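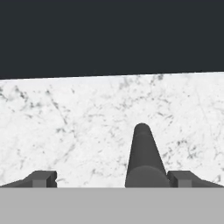

White marble tabletop, grey veining, dark background.

The Away Day

The email came from Dateo, who had booked the thing, and the subject line was "Get ready to connect!!" I read it twice on the bus and then put my phone in my bag.

Queiroz had won the contract to entertain us. They had a brochure. According to the brochure they had brought 687 workplaces closer together, and I wondered who had gone round with the tape measure. We were to be collected at nine, driven to Drenness, put on a boat, and returned by six as a team.

"Returned as a team," I said to Anselmo Cárdenas, who sat across from me and had been in accounts longer than the carpet. "What are we now?"

"Staff," said Anselmo.

The coach was late. Dateo stood on the pavement with a clipboard and a whistle he had bought himself, and when it did arrive he blew the whistle, and a woman from the dental practice next door came out to see if someone was hurt.

Drenness is a lake with a car park. I'd been there as a child and remembered it as larger. The boat was called the Trumutgate Lady and had room for 170, it said so on a plate by the gangway, and there were so few of us that we all sat down at one end and the skipper came and asked half of us to move. That was the first exercise, as far as I could tell. It went badly. Marketing wouldn't split up.

The woman from Queiroz wore a fleece and had a microphone she didn't need. She asked us each to share something our colleagues didn't know. A man from the warehouse said he'd had a kidney out. Dateo said he was a people person. When it came to Anselmo he said, "I have a boat," and the woman said that was wonderful, and what kind, and he said, "Smaller than this," and handed the microphone back.

I said I'd once been to Drenness before. She wrote it down.

After that there was rope. We were to tie ourselves into a figure and untie ourselves again using trust. I asked whether we could use the ends. She said the ends were the one thing we couldn't use. I held my piece and thought about 800 pounds, which I knew was the deposit because I had processed it, and which would have mended the heating on the second floor with enough left for a kettle.

Lunch was sandwiches under film. It was halfway through lunch that the engine stopped.

There wasn't any bang. It had been humming away under the talk and then it wasn't, and we heard the water slapping at the side. The skipper went down a hatch. Dateo stood up and said this might be part of it. He looked at the woman in the fleece, and she shook her head very slightly, and he sat down again.

"It's part of it," he told us anyway.

We drifted. The bank we had come from slid round behind the toilets. Somebody in marketing started on a song and gave up at the second verse, which they didn't know. The skipper came up wiping his hands, went down again, and said a word I could hear quite well from where I was.

Anselmo finished his sandwich. He folded the film into a square and put it in his pocket, and then he went down the hatch after the skipper without asking anyone.

I'd like to say we all drew together then. I've read the write-up on the Queiroz website, dated Apr 16, 2019, and it says exactly that: "an unplanned challenge brought out the group's natural leaders." What I saw was people looking at their phones and holding them up for a signal. The warehouse man had gone to sleep. Dateo was picking at the pea in his whistle with a cocktail stick.

It was a good while before the engine caught. Anselmo came back up with oil to the elbow and sat down beside me.

"What was it?" I said.

"Fuel tap. Someone had knocked it shut." He looked for somewhere to wipe his arm and used the rope. "With a foot, probably. When they made us all move."

The woman gave us feedback forms on the coach. There were 2 questions. The first was whether I felt closer to my colleagues, on a scale, and the second was whether I would recommend the experience to a friend. I put a line through the second. I had my pen over the first one for most of the way home, with Anselmo asleep against the window, smelling of diesel, and his elbow on my coat.

In the end I ticked somewhere in the middle. Then Dateo came down the aisle collecting them, and I saw him turn mine over to see if I'd written anything on the back.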